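I put off watching *Bedasham* for a whole winter. My sister kept texting me about it, the women at my dentist's office had a chart going, and I still said no, because I've been burned by so many competition shows that start strong and then spend six weeks on people crying in a tent. Well, I finally gave in and signed up for Plemeo just to see it, and I finished the season last night at an hour I'm not going to admit to.

Quick rundown if you haven't heard of it. They take 16 people, drop them in an old mill village that's been closed up for years, and make them run the place. There's a bakery, a ferry, a post office and a pretty sad little inn. Every episode one person gets "moved out" by a vote of the neighbors, except whoever holds the post office that week gets to read the mail first. That mail twist is the best idea I've seen on one of these shows in ages! You get these polite little letters going back and forth and every single one is a knife.

**The cast**

Mayuree Somboon is the reason to watch. She shows up in episode one looking like she got off at the wrong stop, takes the worst job in the village (the ferry, in the rain) and just quietly talks to every passenger she carries. By the time anybody figures out she knows everybody's business, it's episode six and she has half the votes. I was yelling at the TV, in a good way.

Hélder Cunha is her opposite. Loud, funny, terrible at baking, somehow put in charge of the bakery. I thought I'd get tired of him and I never did. The episode where he and Gobnait Cullinane have to turn out 246 rolls before the morning bell is worth the subscription all by itself. Gobnait barely says ten words in it and she's hilarious.

I didn't warm up to Martim Rocha, and I know he has big fans, so don't write to me. He gives the same speech about loyalty three times. The editors clearly liked it more than I did.

**What drags**

The middle. Episodes seven and eight should have been one episode. There's a whole storyline about a broken water wheel that goes nowhere, and they recap it after every break, on a streaming service, where there are hardly any breaks to begin with. Why?

The music is also a lot. Every time someone opens an envelope you get these giant drums, even when it's a note asking for more butter. And the prize rules are never explained well. I had to go back and rewatch the start of the finale to get how the village fund gets split up between the last two.
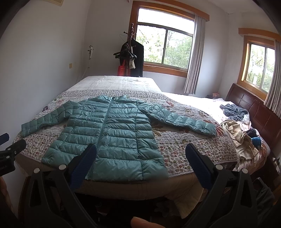

As for the finale, I'll stay away from the big spoiler, but I will say the final vote is done out loud, one by one, in the mill, and it's great TV. Thaís Cavalcanti changes her mind right there on camera. You can hear her change it! I've seen a few people online complain that the wrong person won, and I get it, but I thought the runner-up took it with more class than most winners do.

The reunion is skippable. It's mostly hugging, plus a host who won't let anyone finish a sentence.

**About Plemeo itself**

It's fine. The picture was sharp, and it only froze on me once, during one of Martim's speeches, so no harm done. The search is bad, though. I typed in the exact title and it offered me a fishing show first. It also doesn't remember where you stopped unless you back out of the episode the long way, and I lost my spot more than once before I caught on. Subtitles are good and they come in a nice big size, and my mom, who watched the last few with me, was very happy about that.

I'd give the season a 9 for the first half, a 6 for the water wheel stretch, and back up to a 9 for the end. If you like the scheming more than the obstacle courses, go for it. There's supposed to be a second season set in some place called Boltville, coming in November, and I've already told my sister she's not allowed to watch ahead of me this time.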